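Manual de aplicação Prukwood
Papel de parede vinílico, ref. 487

Secção 4. Aplicação em painéis e cantos

Leia esta secção até ao fim antes de abrir o primeiro rolo. A preparação da superfície está descrita na secção 3. Se o primário ainda estiver pegajoso ao toque, espere até ao dia seguinte.

4.1 Material necessário

Rolos do mesmo lote (confirme o número impresso na etiqueta)
Cola Casier em pó, uma embalagem de 800 g
Balde limpo e vara para mexer
Trincha larga ou rolo de pelo curto
Espátula de plástico e escova de alisar
X-ato com lâminas novas
Régua metálica, fio de prumo, lápis
Esponja e água limpa

Nota: não misture lotes na mesma parede. A diferença de tom entre lotes pode ser pequena na bancada e notar-se bastante com luz lateral.

4.2 Preparar a cola

1. Deite água fria no balde, na quantidade indicada na embalagem.
2. Junte o pó aos poucos, mexendo sempre no mesmo sentido.
3. Deixe repousar 5 minutos e volte a mexer até desaparecerem os grumos.
4. Tape o balde se interromper o trabalho.

Cuidado: não acrescente água a uma cola já repousada. Se ficou grossa de mais, prepare outra.

4.3 Marcar e cortar as faixas

1. Meça a altura da parede em três pontos e use a medida maior.
2. Some uma margem de corte em cima e em baixo. A folha de medidas no fim do manual indica a margem para cada tipo de remate.
3. Desenrole o papel na mesa com a face impressa para cima e procure o ponto de repetição do desenho.
4. Corte a primeira faixa e encoste-lhe a segunda antes de cortar, para acertar o padrão.
5. Numere as faixas no verso, a lápis, com uma seta a indicar o topo.

Nos padrões de lascas irregulares a repetição é difícil de encontrar à primeira vista. Escolha uma lasca preta de forma pouco comum e siga-a ao longo do rolo até ela voltar a aparecer.

Padrão terrazzo sobre fundo branco, com lascas pretas, mostarda, rosa-pálido e cinza-azuladas 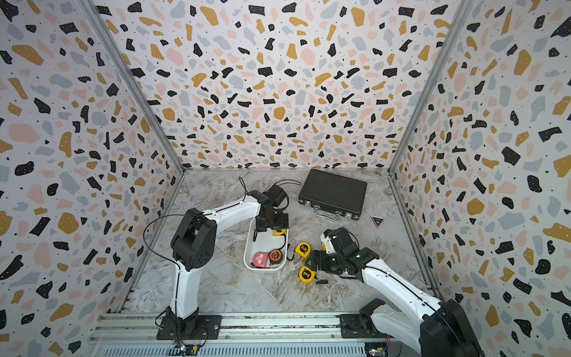
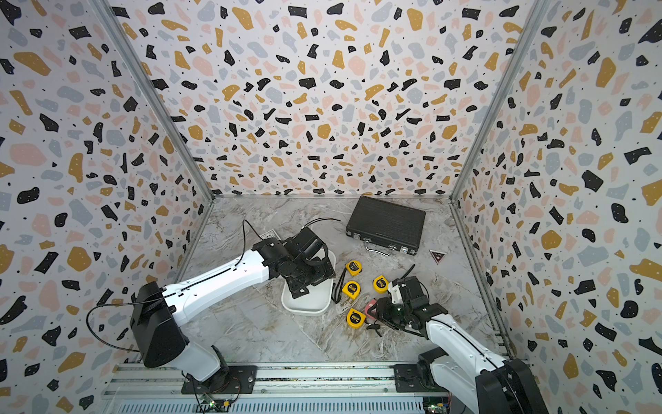
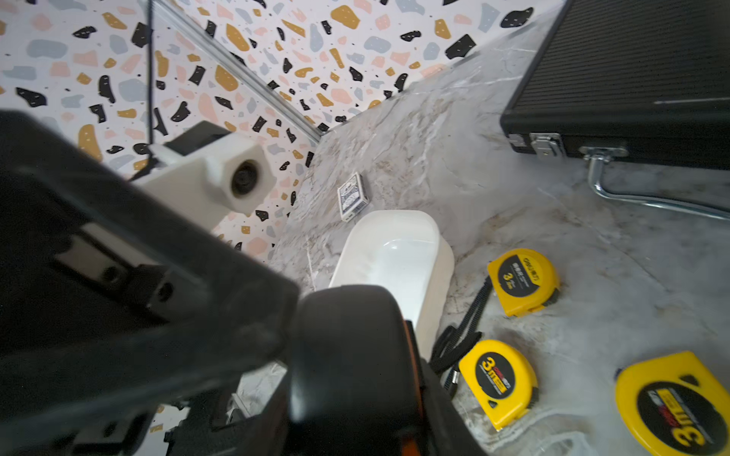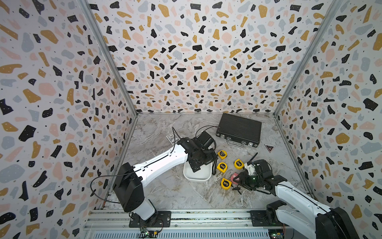

4.4 Colar as faixas

1. Trace uma linha vertical com o fio de prumo. Não se guie pela ombreira da porta nem pelo canto da parede.
2. Aplique a cola na parede, numa largura um pouco superior à da faixa.
3. Assente o topo da faixa e deixe-a cair ao longo da linha traçada.
4. Alise do centro para os lados com a escova. Use a espátula só nas bolhas que resistirem.
5. Encoste a faixa seguinte sem sobrepor. Se precisar de deslocar o papel, empurre com a palma da mão aberta.
6. Limpe de imediato o excesso de cola na junta com a esponja húmida.

Cuidado: não puxe a faixa pela borda. O vinil estica e o padrão deixa de acertar com a faixa ao lado.

4.5 Cantos interiores com perfil de alumínio

Quando as placas são unidas por perfis, cada placa é forrada em separado e o papel termina junto ao metal.

1. Proteja o perfil com fita de pintor.
2. Cole a faixa deixando-a passar ligeiramente para cima da fita.
3. Marque a dobra com a espátula, sem vincar com força.
4. Encoste a régua e corte de uma só vez, de cima para baixo. Mude de lâmina a cada canto.
5. Retire a fita enquanto a cola estiver fresca.
6. Passe a esponja no perfil e seque com um pano.

Nos cantos sem perfil, dobre o papel para a parede seguinte numa tira estreita e comece a nova faixa por cima dessa tira, com nova linha de prumo.

4.6 Secagem

Mantenha as janelas fechadas e o aquecimento desligado durante a primeira noite. A secagem completa demora cerca de 48 horas. Pequenas bolhas visíveis na primeira hora costumam desaparecer sozinhas. As que ficarem depois de seco picam-se com uma agulha fina e recebem uma gota de cola diluída.

Nota: em placas com mais de 148 cm de largura, faça a emenda longe do centro e deixe secar a placa na posição em que vai ficar montada.

4.7 Conservação do material que sobra

Guarde pelo menos uma faixa inteira do mesmo lote para reparações. Enrole-a com a face impressa para fora, num tubo de cartão, e guarde-a deitada em local seco. A etiqueta do rolo deve ficar dentro do tubo.

A reparação de rasgões e a substituição de faixas são tratadas na secção 5.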